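Belent Tabletop Arm Kit – parallel gripper version

Back in stock, small batch. Arm, gripper, controller box, cables, bench clamp plate. Everything you need to start moving stuff around a table the same afternoon. Assembled and tested in our Birton shop before it ships.

Who buys it: teaching labs, small R&D teams, people doing pick and place work with ordinary household objects. Not a factory arm, don't ask it to lift a car battery. Bowls, bottles, plates, fruit, light tools – fine all day.

What you get
Belent arm, white, fully assembled
Two-finger parallel gripper, black, already mounted
Controller box with power supply
Main cable, plus one spare
Clamp plate and bolts
Hex keys (yes the right sizes this time)
Printed quick start, 30 pages, mostly diagrams

Setup is quick. Bolt the plate to something solid, a heavy counter is best, wobbly desks will drive you nuts. Put your work surface right up against it. Plug in, run the homing routine, keep your hands out of the way while it does that. Then teach your first points by hand or load one of the sample tasks.

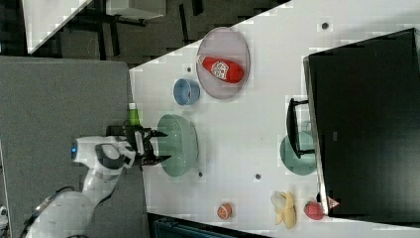 Sample tasks on the USB stick are all kitchen type sorting. Put the fruit in a bowl, move a bottle onto a plate, stack two dishes. They're meant to be edited so go ahead and break them. Originals are locked in a seperate folder.

Gripper notes. Fingers are flat and swap out with two screws. Rims of bowls are easy, thin plates lying flat are hard – use the angled finger set for those (sold separately, item 151). Soft fruit wants the low force setting. Start low and work up, bananas bruise.

Cable routing: leave some slack at the base. Most support emails we get are a cable pulled too tight on a far reach. Clips are in the bag with the bolts.

From customers
"Had it running before lunch. Manual is short but it's all there. Wish the cable was longer." – Geert Koster, Plurnamden

"Second one we've bought. The new gripper closes a lot smoother then the old one." – Milan Verbruggen

Shipping and returns
Ships within 27 days of order, sooner if we have the controller boxes on the shelf. Return window is 30 days, original foam please. We can't take back arms shipped in newspaper. Local pickup ok at Birton, call first.

Our European orders go through Van Beek, same price, they handle the paperwork. Spare fingers, clips and cables ship from either place.

School discount on orders of two or more, just ask. Page updated 10 March 2021. Old gripper (round pads) is discontinued, we still have pads for it while they last.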